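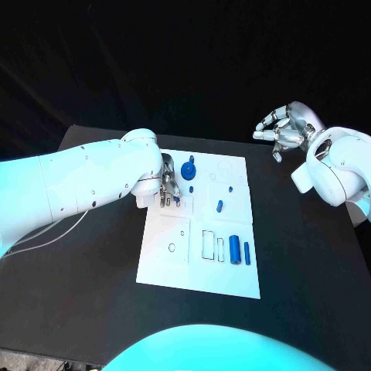 The Dictionary in the Drawer

What happened when a language school in Stistadholm took the screens out of one term's evening English, and then put most of them back

There is a particular silence that falls over a room of adults when they are told to write a sentence by hand. I have heard it in three countries. In Stistadholm it lasted long enough for me to hear the radiator.

The Wanigasekara school occupies two floors above a shop that sells blinds. It teaches English to people who already have jobs, children and opinions, and who come after work to find out why "I look forward to meet you" makes their British colleagues go quiet. For years it did this with whatever was newest. There was an interactive whiteboard, which interacted mainly with its own remote control. There was a vocabulary app that sent reminders at breakfast. There was Ranard, a platform the school still pays for, where homework is set, marked and, in a good week, done.

Last winter the teachers decided to run one beginners' group without any of it. No phones on the desk, no Ranard, no quizzes with a jingle. The learners got a paper notebook, a coursebook with a cracked spine and access to a drawer containing 11 dictionaries, several of which believe that the fax machine is the coming thing. A second group, down the corridor, carried on as before with the full set of gadgets.

I asked to sit in on both. The school agreed, on condition that I didn't correct anybody.

What the notebook did

The first thing I noticed was how slow it all was. Looking up "borrow" in a book takes time, particularly if you have been distracted by "bosun" on the way. One learner spent most of a lesson reading the entry for "get", which in the older dictionaries runs over several columns and ought to carry a health warning. She came out of it looking pale but, to my mind, better informed than most native speakers.

The second thing was the talking. With no screen to consult, people turned to the person beside them, and since that person didn't know either, an argument began. Arguments are excellent practice. You need the past tense for them, and the conditional, and a good supply of "but". By February the notebook group could disagree about almost anything, including the correct plural of "sheep", which went to a vote and was lost.

They were also, it must be said, behind. The teachers had planned 20 units for the term and the notebook group reached unit 8. The spelling was dreadful. Listening was worse, as the only voices they had heard were the teacher's and each other's, and the teacher comes from Garkow and has an accent you could lean a bicycle against.

What the gadgets did

Down the corridor the whiteboard group had heard Scots, Jamaicans, a weather forecaster and a woman from Leeds explaining how to bleed a radiator (I thought of passing this on to the caretaking side). Their listening was miles ahead. They could record themselves at home and cringe in private, where cringing is best done. Ranard gave them a score out of 100 for every exercise, and they became extremely good at scores.

They were less good at silence. When the broadband dropped one evening, the lesson stopped like a bus with a flat tyre. The teacher asked everyone to describe their weekend to a partner. Several people opened the lid of a laptop, looked at the little spinning circle, and described nothing whatsoever.

I had hoped for a clear winner, because clear winners are easier to write up. The end-of-term test refused to help. The whiteboard group did better on listening and spelling, the notebook group did better in the spoken interview, and both did equally badly on prepositions, which have never respected any method yet devised.

The drawer stays open

The school has settled on something of a muddle. Phones are allowed for the second half of the lesson. New words go into the notebook first, by hand, and into Ranard afterwards for those who like being reminded at breakfast. Anyone may use the dictionaries, and a surprising number do, although the one with the long entry for "get" has gone missing and I have my suspicions.

The whiteboard is still there. On my last visit it had been switched off to save the lamp, and a learner had taped a sheet of paper to it with the evening's irregular verbs written out in felt pen. "Catch, catched, caught," it began. The teacher had put a small question mark beside the middle one and left it for the class to fight over.

Evening courses at the school start again in the autumn. Bring a pen.

March 2, 2018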